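Okay, is this on? Good. Hi everybody. I'm Yaryna Pavliuk, and for the next little while I want to talk about moving house with a parent who does not throw things away.

(Wait for people to sit. Water is on the left.)

So a bit of background. My mom lived in the same place in Plaltport for most of my life, and last August she moved into a two-room apartment on the Gallenard side of the river. We had 14 weeks to get her out. I thought that was plenty! It was not plenty. We spent the first three of them in one closet, mostly reading old letters out loud to each other.

Start with the kitchen, is my advice. People start with the photos and then it's midnight and they're crying on the carpet. Kitchens are easier, you can be a little ruthless with a lid.
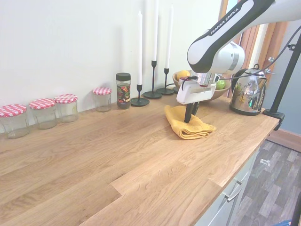 Vol. 8, No. 4

(These notes go in the newsletter too, so don't skip the next part even if time is short.)

The thing I got wrong early on was asking "do you want this?" My mom wants everything. She wants the box the kettle came in. What worked better was asking where it was going to live in the new apartment. If she could point to a spot on the floor plan, it came with us. If she said "oh, somewhere," it went on the maybe table, and we looked at the maybe table again after lunch, when everyone was nicer.

Tell the Pelletier sofa story here. Short version! It was too wide for the elevator, we had measured the door and never the elevator, and it went back across town the same afternoon. Pause for laugh.

Then linens. Oh boy, linens. She had roughly 8 times what one person needs, and a lot of it still had the store fold in it.
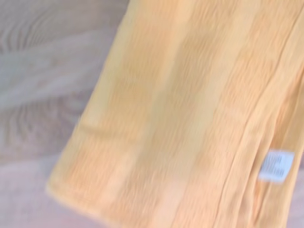 What should you do with good fabric that no one in the family wants?
Call your local animal shelter or a theater group first, and ask what they can use before you load the car. Schools sometimes take it for art class as well.

We gave two big bags to the drama club at Tranen and they were thrilled, they sent my mom a program with her name in the thank-yous. She has it on her fridge now. That one phone call did more than all my speeches about clutter, because after that she started filling bags herself and I had to go get more bags.

Next, money and movers. Get the quote in writing, and ask if stairs cost extra, 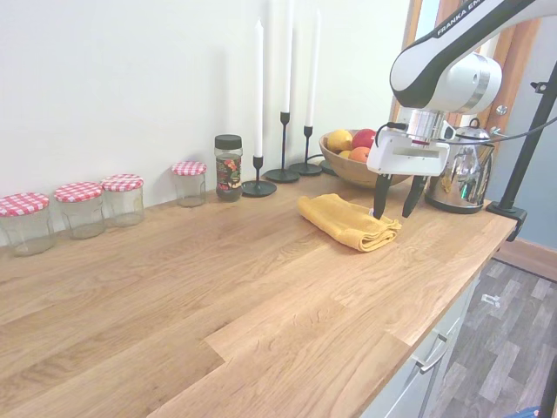

and ask who packs the breakables, you or them. Ours wouldn't cover anything we had boxed ourselves, and I only found that out at seven in the morning with the truck outside. So read that page. Read it twice if you're tired.

(Handout goes around now. Questions after the handout, and remember to repeat them into the mic.)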